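Lisidley 712 Lace-Up Ankle Boot, Full-Grain Leather, Dark Brown

Home / Footwear / Boots / Lace-Up / Lisidley 712

In stock. Ships from the Flitetholm warehouse within 2 working days.

Select size. Select width: Standard (D) or Wide (EE). Add to bag. Save for later.

Product details

Six-inch ankle boot in full-grain cowhide, dark brown. Plain round toe. Derby lacing with five pairs of brass eyelets and two pairs of speed hooks. Gusseted tongue, sewn to the height of the third eyelet. Padded collar lined in pig suede. Leather pull loop at heel. Welted construction with a stitched rubber outsole. Tonal stitching throughout except at the welt, where the thread is natural.

The 712 is made on the Sakalauskas last, which has a moderately wide forefoot, a narrow heel and a low instep. The same last is used for the Lisidley chukka and the Lisidley service shoe, so customers who already own either of those can order the same size. It isn't the last used for the Lisidley Chelsea boot, which runs about half a size longer.

Upper

The upper leather is vegetable retanned and measures 2.0 to 2.2 mm at the vamp. It is waxed at the tannery and supplied without a topcoat, so scratches and pull-up marks show from first wear. Most of them can be worked back with a cloth and a small amount of cream. Color varies between hides. Left and right boots are cut from the same hide where possible, but small differences in shade and grain within a pair are not treated as a fault.

The vamp is unlined. The quarters are lined in undyed calf. A leather heel counter and a thermoplastic toe puff hold the shape at either end. The puff is thin and offers no impact protection. The 712 is not safety footwear and should not be worn where a rated toe cap is required.

Sole unit

Leather insole, 3.5 mm, with a cork and latex filler and a steel shank. Storm welt, 360 degrees. The outsole is the Derari R27, a one-piece nitrile rubber unit with a shallow lug pattern and a heel height of 27 mm. Nitrile rubber resists oil and most household solvents, but it stiffens in cold weather, and grip on ice is limited. The outsole is non-marking on sealed floors. 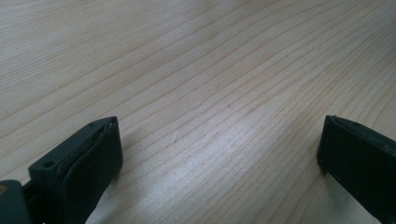 Pairs made before June carry the earlier Derari unit with a separate heel block. The two are interchangeable at resoling, and the product code is the same for both. If you need one or the other to match an existing pair, add a note at checkout and the warehouse will check the box before dispatch.

Fit and sizing

Sizes are US men's, 7 to 13, with half sizes to 12. For women's sizing, subtract one and a half from your usual size. Most customers take the 712 a half size below their running shoe size. Between sizes, take the larger one and add the thin leather insole supplied in the box.

The boot will feel tight across the instep when new. The facings should sit 10 to 15 mm apart when laced. If they touch, the boot is too large or the width is wrong. A small amount of heel movement is normal during the first few wears and reduces as the insole takes a shape. Toe pressure does not improve with wear, and a boot that presses on the toes should be exchanged.

Wide fitting adds 6 mm at the ball. The heel is unchanged.

Specifications

Product code: LIS-712-DB
Height: 6 in., measured from top of heel at size 9
Weight: 1 lb 11 oz per boot, size 9 D
Upper: full-grain cowhide
Lining: calf quarters, pig suede collar, vamp unlined
Insole: leather
Outsole: nitrile rubber, Derari R27
Construction: stitched welt, resoleable
Laces: waxed cotton, 54 in., brown
Water resistance: light rain only, seams not sealed

Care

Brush after wear. Let wet boots dry at room temperature, away from radiators, with trees or crumpled paper inside. Apply a neutral or dark brown cream every ten to fifteen wears. Avoid silicone sprays, which darken this leather unevenly. Mink oil and heavy greases soften the counter and are not recommended. Laces can be hand washed but lose their wax.

Resoling

Lisidley accepts the 712 for resoling through the Flitetholm workshop. The service covers outsole, filler and laces. Welt replacement is quoted separately after inspection. Boots with cracked vamps or a broken insole may be returned unrepaired. Allow four weeks, longer in the fall. Boots previously resoled elsewhere are accepted if the welt is still sound.

In the box

One pair of boots, one pair of thin leather insoles, spare laces, care leaflet, two cotton bags.

Delivery and returns

Standard delivery is free on this item. Unworn pairs can be returned within 30 days in the original box. Try the boots on carpet: creasing at the vamp is accepted, but marks on the outsole are not. Exchanges for size or width are sent once the first pair has been scanned by the carrier. Wide fittings in sizes 12 and 13 are made to order and cannot be returned unless faulty.

Also available

Lisidley 712 in Black
Lisidley 712 in Tan Roughout
Lisidley Chukka, Sakalauskas last
Derari R27 replacement outsole, pair
Cedar boot trees, full toe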